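Sastberg Approves Equipment Plan for Household Handling Program

July 28, 2022

The Sastberg Institute has approved a purchasing plan for its household handling program that will add 16 hand-held grippers to the institute's inventory and set aside separate funds for replacement parts, storage and computing. Purchasing under the plan will proceed in two rounds.

The program records people doing ordinary chores with hand-held grippers, and the recordings are used to train robot arms to do the same chores. Clothing has been the main subject to date. Sessions are held in furnished homes, where operators work on beds, tables and other surfaces already in the room.

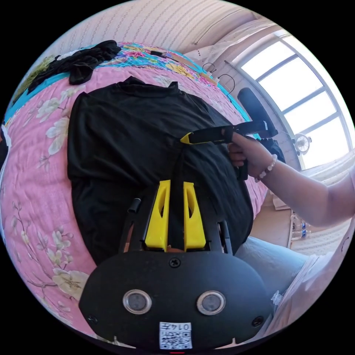
A T-shirt laid out on a bed during garment work with hand-held grippers.

Under the plan, the institute will order eight grippers in the first round and eight in the second. The second order will be released after the first units have passed acceptance checks at the institute's workshop. Each gripper will be entered in the equipment register under its own number, and operators will be asked to sign units in and out in pairs.

"Two grippers make one working set, and we have budgeted on that basis," said Ingrid Yazzie, the institute's director of operations. "When one unit is out for repair, its partner sits on a shelf. The new plan treats the pair as the thing we buy, store and service."

The plan followed a review of the program's spending that was completed in May. The review covered 659 recorded sessions and looked at how often work was delayed by equipment. Worn finger pieces were the most frequent cause, followed by damaged cables and missing mounting screws. The review also found that parts had been ordered one at a time as they were needed, with shipping charges that in several cases were higher than the price of the part.

Finger pieces will now be bought in lots of 30 and kept at the workshop under the supervision of Evander Crichton, who manages equipment for the program. Mr. Crichton's office will issue a short parts list to operators before the first order is placed, and requests for items outside that list will require written approval.

Bids were invited from two suppliers, Onov and Kostiuk. The institute selected Onov for the grippers and Kostiuk for carrying cases and spare parts. Both agreements run for one year and may be renewed once on the same terms. Pricing is covered by the institute's standard confidentiality terms and has not been released.
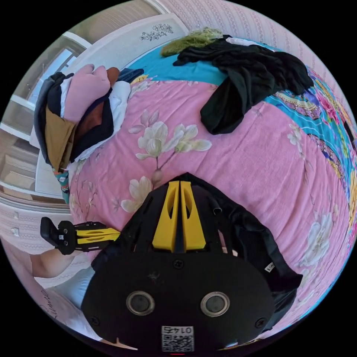 Garment work will continue to receive the largest share of operator hours through the end of the budget year. According to the planning document, soft items require more recorded attempts than rigid ones because the same piece of clothing seldom lies the same way twice. Kitchen and desk tasks will be added when the second group of grippers enters service.

The institute considered leasing as an alternative. Anika Doucet, who prepared the cost comparison, reported that a lease would have lowered spending in the first year and raised it in each year after that. Lease terms also would have required all repairs to be made by the supplier, and the workshop would have been unable to replace finger pieces on its own.

A separate line in the budget covers data storage. The institute's current system, known as Buria, will be expanded before the second round of purchases so that recordings from the added units can be kept at full quality. Funds for robot arms are not part of this plan and will be requested next year under the capital budget.

Operators currently assigned to the program will keep their present equipment until replacements are issued. Units withdrawn from service will be inspected, and those in working order will be held for training new staff.

Questions about the delivery schedule should be sent to Mr. Crichton's office. Suppliers seeking information on future bids may contact Julián Mateos in the purchasing department.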